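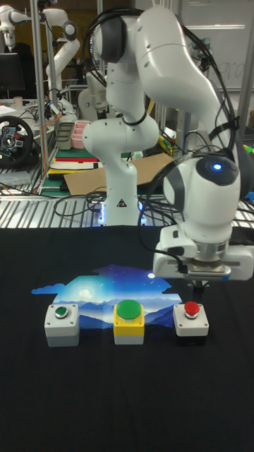

Hi Nosipho, and hello to everyone else at the Kaczorowski Fund who gets this forwarded!

January was our busiest month yet on the Clullham jury project. As you know, your grant pays for us to find out why so many people who get a jury summons from the county court never answer it. We mailed our survey to 2000 households and got 236 back, which is a little under what I'd promised you (sorry!) but plenty to work with. The big surprise for me was child care. I'd bet Kourosh lunch that lost wages would come out on top, and I now owe him lunch.

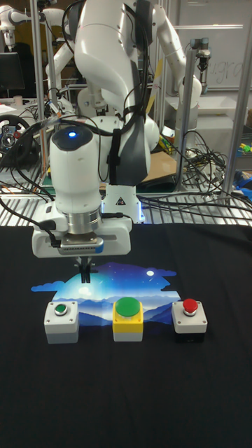
Court Access Team, Brollside Law Center

Maëlys has finished reading the written comments, all of them, including the four-page one about parking. She's sorting them by theme and will have a draft for the clerk's office by the end of next week. A lot of people said they couldn't tell from the summons whether they were allowed to ask for a later date. They are, but it's on the back, in tiny print, under the bit about the dress code.

So we've rewritten the thing. Two versions, one plain and one even plainer, and the clerk has agreed to send them out with the spring mailing if the presiding judge signs off. We see her Thursday at 8:30, before her first hearing. Wish us luck.
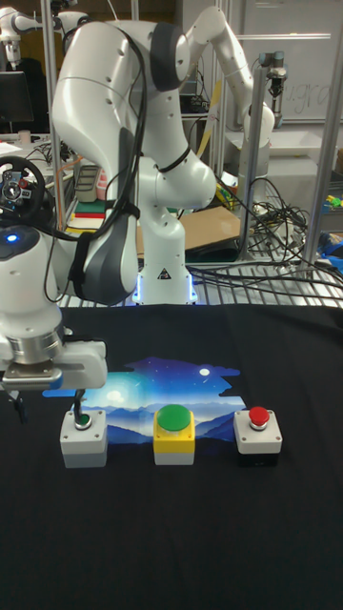 2 min read

Money: we're $600 over on postage and under on printing, so I'd like to move that across if you're okay with it. Évan has the spreadsheet and can send it today. The translation budget hasn't been touched yet, but it will be once the wording is final.

One thing I need from you is a yes or no on the evening phone line. If it's a yes, I have to book the operators before the mailing goes out.

Talk soon,

Maxence Besnard
January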